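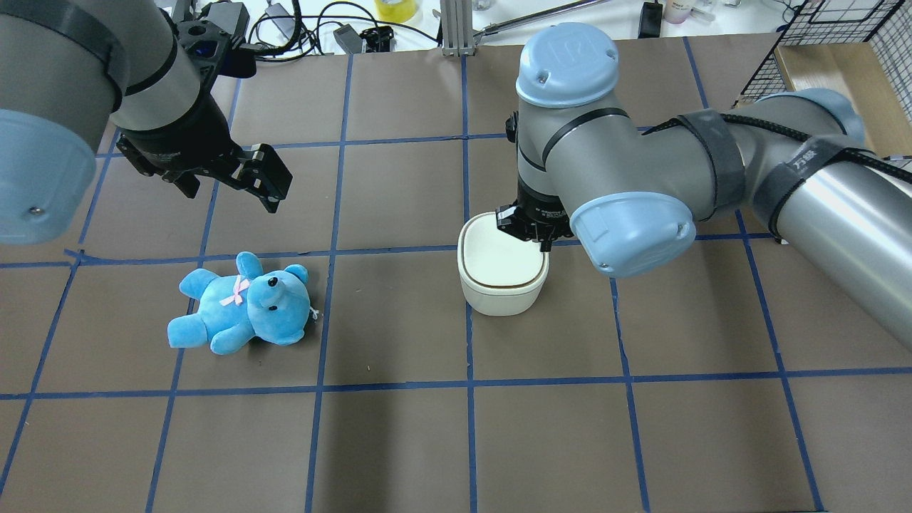
Odile Hennessy

3. Le carreau et la boue : le lotissement de Flidivden

Le plan de 1517 conservé dans le fonds Cumard divise la plaine de Flidivden en 100 carreaux égaux. Il a été beaucoup admiré, surtout par des gens qui n'y sont jamais allés. La plaine est un marais traversé par la Pumia, rivière que l'arpenteur a représentée par un trait fin et parfaitement droit, avec une confiance que les riverains ne semblent pas avoir partagée. Les registres de redevance, tenus par des hommes moins doués pour le dessin, ne connaissent que des prés « longs », des prés « tors » et un pré dit « du reste », dont la surface change à chaque bail.

La littérature a longtemps pris le plan au mot. On y a lu le triomphe précoce d'une raison géométrique, parfois même l'annonce du cadastre moderne. Cette lecture suppose que le quadrillage a quitté le parchemin. Nous avons donc repris les baux un par un, en cherchant pour chaque carreau une mention qui lui corresponde par ses voisins et par son étendue. Le résultat est modeste : 21 carreaux sont identifiables sur le terrain, tous situés sur la terrasse sèche, au nord de l'église. Les autres n'ont laissé de trace que dans les procès.

Ces procès sont d'ailleurs la meilleure source dont nous disposions. On s'y dispute des bornes déplacées, des fossés comblés de nuit, une haie qui aurait « marché » de deux pas vers l'ouest. Le tribunal se faisait apporter le plan, le contemplait et renvoyait les parties devant des témoins âgés. À aucun moment il ne tranche d'après le dessin. Il faut y voir une certaine prudence : les carreaux du parchemin eux-mêmes ne sont pas tout à fait égaux, et ceux du bord méridional ont perdu en hauteur ce que la feuille ne pouvait plus leur donner.

La chose est banale. Une grille posée à la main penche, s'écarte, se resserre, et ses cases restent à peu près carrées pour qui ne les mesure pas (figure 1). À l'échelle d'une table, l'écart ne coûte rien. Reporté à la perche et au cordeau sur une plaine inondable, le même défaut déplace une grange - et avec elle un contribuable. L'arpenteur de Flidivden, qui fut payé au carreau, n'avait guère de raison de s'en inquiéter.

Reste la question de l'usage. Si le plan ne servait ni à borner ni à juger, pourquoi l'avoir recopié deux fois ? L'état des copies suggère une réponse peu glorieuse. Les marges sont propres, les pliures nettes, et l'on n'y relève pas la moindre note de gestion. Le document se montrait, vraisemblablement aux prêteurs, à qui une terre carrée devait paraître plus solvable qu'une terre mouillée.

Figure 1. Quadrillage au ruban adhésif bleu sur une surface gris taupe. Les lignes sont légèrement irrégulières ; objet en plastique blanc en bas à gauche.

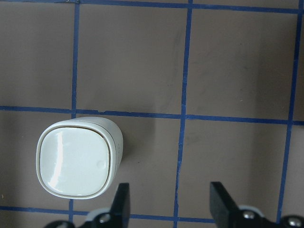 3.1. Le pré « du reste »

Le pré « du reste » n'a pas de carreau. Il apparaît dès le premier registre, entre la terrasse et la Pumia, et il est loué sans interruption, souvent plus cher que ses voisins réguliers. Nous proposons d'y reconnaître la somme des erreurs de l'arpenteur, rassemblées par l'usage en une parcelle unique et mises à bail par une seigneurie qui ne laissait rien perdre. Les fermiers successifs s'en plaignent peu, hormis au sujet des grenouilles.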